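The Agent Who Tells You to Wait Until It Rains
October 2018

The smallest real estate office in Villanueva has two desks, 30 keys on a pegboard and a coffee maker that was here when the lease was signed. The agent who runs Tunder Homes would prefer not to see a name in print. "Put my name in and my cousins will call about their condos," she says.

She sells houses in the Duvine section, mostly ranches and split-levels, and she has opinions about how they get described. "Cozy" means you can touch both walls. "Mature landscaping" means call a tree guy. She once cut the word "stunning" from a listing and replaced it with the age of the water heater. It sold in 5 days, though she admits the water heater may not have done it alone.

Her best-known advice is to see a house twice, the second time in bad weather. "Everybody looks at homes on a sunny Sunday," she says. "Go on a wet Tuesday and stand in the basement. Stand there a while. Bring a sandwich."

Sellers don't always love this. One couple in May asked her to stop telling buyers where the low corner of the yard was. She told them the buyers would find it on their own, probably in church shoes, and that a drain would cost less than the argument. 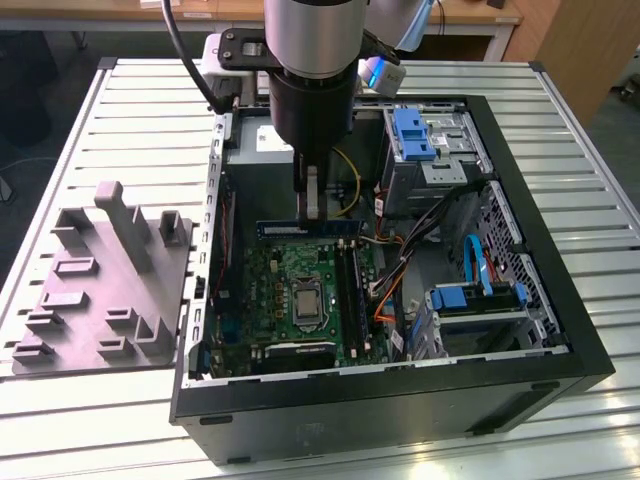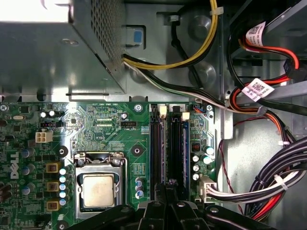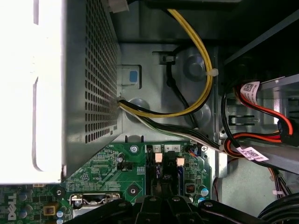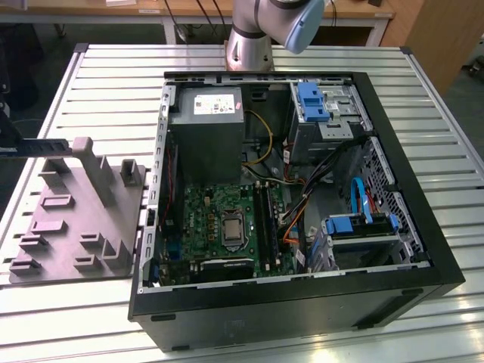 The insides of a desktop computer.

On pricing she is just as blunt. Owners come in with a number from a website and a second number from a brother-in-law, and she listens politely to both. "Then I ask what they'd pay for it," she says. "It gets very quiet in here."

She has 2 rules for open houses: no baked cookies, and no agent following people into closets. The cookies bother her more. "Buyers aren't stupid - they know nobody bakes at one in the afternoon in a house with no furniture."

Business is steady. The new townhomes at Taltura, 60 units behind the old feed store, have pulled away some of the younger buyers, and she doesn't blame them. She toured the model herself. The kitchen was nice, she says, and the stairs were for goats.

Would she ever buy there? She thinks about it longer than expected, then gets up to answer the phone. It's a cousin, calling about a condo.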